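Asska Gives Its Two-Armed Bench Kit a Second Chance at the Toolbox 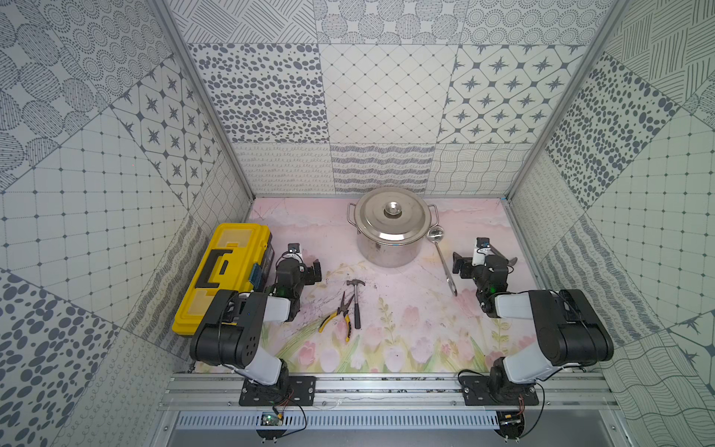

FLORKBY — Thursday, November 21, 2024 — Asska today opened orders for the Kelten, a two-armed bench kit for labs, colleges and small workshops that would like a robot to pick things up and put them somewhere else. Deliveries begin in December.

The Kelten comes as a pair of arms on a shared aluminum rail, each with its own gripper, wrist camera and status light. Green means the arm is ready. The manual covers the other colors in a chapter that early customers have described as long.

Asska's first two-armed kit was sold on the strength of a video in which it stacked foam blocks. Customers then bought it and asked it to handle things they owned, few of which were foam. The Kelten was developed on hardware store and kitchen goods instead: hammers, pliers, ladles, lidded pots and toolboxes with latches.

"A foam block forgives you," said Roya Shahbazi, who leads product development at Asska. "A stockpot lid is shiny, it's round, and it has one small knob in the middle. We spent most of the spring on that knob. I no longer cook."

Work surfaces are interchangeable, and Asska recommends changing them often. An arm that has only practiced on plain white tends to sulk when it meets a pattern, so the test cells in Florkby have been running on printed covers, florals included. A set of 7 ships with every kit. Buyers may request particular designs, though the company reserves the right to send tulips.

Each Kelten left the pilot program with 300 hours on the bench. Pilot sites included the Ebrahimi training workshop, where Babak Ghasemi teaches evening classes in machine maintenance and had the kit on loan for one term.

"My students named the arms on the first night and were arguing with them by the second," said Ghasemi. "It will pass you the pliers. It takes its time, and it wants them laid flat. I have worked with people like that."

Setup takes an afternoon for two people, or one person and a long evening. The rail bolts to a standard frame, and the control boards mount on the front, where they can be reached without lying on the floor — a change from the previous model, made at the request of everyone who owned one.

The Kelten does not weld, fold shirts or climb stairs. Asska has received inquiries on all three.

Price and availability

The first production run is limited to 2,000 kits. Orders placed before the end of December include 4 spare gripper pads and a year of software updates. Owners of the earlier kit can trade it in against the new one, foam blocks optional.

About Asska

Asska builds bench robots and the frames they stand in at its workshop in Florkby. Demonstrations are by appointment. Visitors are welcome to bring an object from home, provided it fits on the table and they can spare it for the afternoon.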